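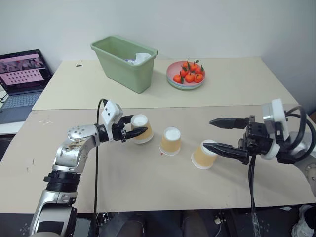

Samarakoon writes that the new checklist caught a blocked exit on its very first use, and could we please keep the comments column because it's the best part. Gladly! Comments are in again this round.

FITVILLE SHARED KITCHEN AND HALL
Fire and food safety walk-through, April
Start 7:30 a.m., before the first booking

EXITS AND ALARMS
Front doors open fully from inside: OK
Rear exit clear to the street: OK
Comment: Lovely to see this. The folding chairs are on their rack and you can walk straight out.
Exit signs lit: one out, over the coat hooks
Smoke alarms tested: OK, all loud (sorry, neighbors!)

EXTINGUISHERS
Hall unit, tag 463: OK, needle in the green
Kitchen unit, tag 3138: pin and seal OK, bracket loose
Comment: Two longer screws will do it. Please don't stand the unit on the floor in the meantime.

KITCHEN
Fridge at 40°F or below: OK
Hot water at hand sink: OK, and quick now that Lundemari has changed the valve
Range hood filters: greasy, wash before next inspection
Cutting boards: replace the green one, deep grooves
Sanitizer strips, target 200 ppm: OK
Comment: New strips are so much easier to read than the old ones. Reorder when the tub gets low.

FLOORS AND STORAGE
Mats flat, no curled corners: OK
Dry goods six inches off the floor: flour sacks moved up to the shelf
Step stool feet: one rubber cap missing

STILL OPEN
Exit sign bulb
Extinguisher bracket
Hood filters
Step stool cap (Amutow has it on order)

Items passed on first look: 13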